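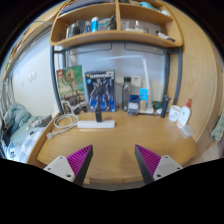
4. Fitting the Plukine desk to the wall

Two people are required for this section. Complete Section 3 and check that all four legs are locked before you begin.

4.1 Place the desk in its final position, with the straight edge towards the wall. Leave a gap of 10 mm for cables.

4.2 Adjust the feet until the top is level in both directions. Turn each foot clockwise to raise the corner.

4.3 Hold bracket H against the wall, 30 mm below the underside of the top, and mark the holes in pencil.

CAUTION: Check for pipes and electric cables before drilling.

4.4 Move the desk away, drill the marked holes and insert the wall plugs. The plugs supplied are suitable for solid masonry only. For plasterboard, order fixing pack 219 from Banesach Spares.

4.5 Screw the bracket to the wall. Return the desk to its position and fasten the bracket to the rear rail with the short screws. Tighten by hand. Power drivers may strip the thread.

Note: Desks supplied with the Wukel drawer unit have a second bracket, marked J. Repeat steps 4.3 to 4.5 on the drawer side.

4.6 Press down firmly on each corner in turn. If the desk rocks, loosen the short screws, readjust the feet and tighten again.

WARNING: Do not stand or sit on the desk. Children must not use it until the wall bracket has been fitted.

4.7 Wipe the top with a soft, damp cloth and dry it at once. Do not use bleach or scouring pads.

Replacement brackets may be ordered under part number 761. Continue to Section 5, Fitting the Henao cable tray.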